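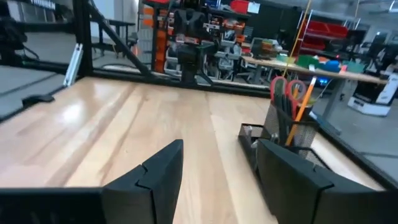 The desk organizer at the side of the table, with the gripper open in front of it.

Opinion

Let the robotics club tidy desks
1 December 2023

Every fall the Brivham robotics club has the same argument about what to build. One group wants something that drives, throws or fights, because that is what gets filmed and shared. A smaller group wants to work on handling ordinary things. For the past two years the smaller group has won, and the project at Brivham has been putting office supplies away. I think they were right, and I think more student clubs should do the same.

I have helped with the club since before it had its own room. I am not neutral. I have also sat through enough regional events, including the one at Zesthorpe in March, to know how the desk project looks from the bleachers. It looks dull. An arm moves toward a pencil, stops, moves again. A parent next to me at Zesthorpe asked when it was going to start, and the run was half over.

The case against the project is easy to state. Students join a club to be excited. A contest with a score and a clock teaches them to work under pressure, and a machine that wins a match gives them something to talk about in an interview. Sponsors like trophies. All of this is true. I have seen shy students come out of a driving contest talking to strangers, and I would not take that away from anyone.

But consider what a student learns from a pencil. It is thin, it rolls, and it can lie at any angle. Pick it up near the eraser and the point swings down. Pick it up in the middle and it may still turn in the grip on the way to the cup. Then the cup itself has an opening not much wider than a hand, with other things already standing in it. None of these problems can be solved with a bigger motor. The student has to watch, write down what went wrong, change one thing and try again. That is most of engineering, and it is the part that contests tend to hide.

The club calls its task the Carier sort, after the street the first workshop was on. The rules fit on one page. A set of pens, pencils, clips and similar items goes on the table, and each has to end up in its place in the organizer. There are 16 items in the full set, though new members begin with far fewer. A run is scored out of 100, with points taken off for anything dropped or left sticking out over the edge of a tray. The best score does not get a medal. It goes on the whiteboard until someone beats it. 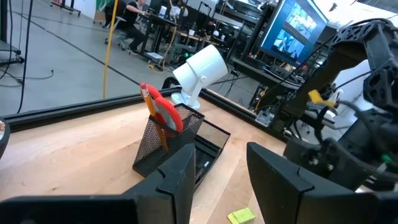

Pencil and scissors in the cup, with the second arm at the right of the table.

Scissors are the item that divides the members. Some would leave them out, on the grounds that the handles are too wide and catch on everything near them. Others say that is the reason to keep them. I side with the second group. A real desk has scissors on it. If the task is cut down until the machine does well, the students learn that tasks can be cut down, and they will find that out soon enough at work.

There is also the matter of two arms. A single arm is simpler to program and simpler to explain to visitors. With two, the students must decide which arm goes first, who yields, and what happens when both want the same space. I have heard better discussions about sharing and waiting come out of that problem than out of any team-building exercise. They draw it on paper. They stand on either side of the table and act it out with their own hands - slowly, with a lot of bumping.

A fair complaint is cost. A small driving robot can be built from a kit and rebuilt the next year. Arms are expensive, and a school without a workshop to borrow will struggle. I do not have a full answer to that. The Kariuki fund, which pays for our parts, gave the club $1,848 last year, and $1,820 of it was gone by spring. What I can say is that the items being sorted cost almost nothing, and a good deal of the thinking can be done before any arm moves. A group with one secondhand arm and a box of pens could run a version of the Carier sort and learn most of what our members learn.

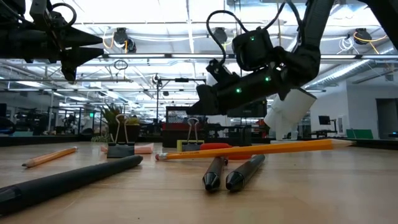 Pens are a good place to begin, in my view, and I would tell any new club to spend a whole month on them. They are smooth, they come in pairs that look alike, and when two lie close together it is hard to take one without moving the other. Binder clips can wait. So can erasers, which grip the fingers and do not want to let go.

I would ask the people who run student events to make room for this kind of work. It does not need an arena. It needs a table, decent light and a judge willing to stand still for ten minutes. Zesthorpe put the desk project in a side hall next to the coat racks last time, and over the afternoon more people wandered in than the organizers expected. Several stayed for a second run. Give it a spot in the main hall next March, put some chairs out, and print the rules large enough to read from the second row.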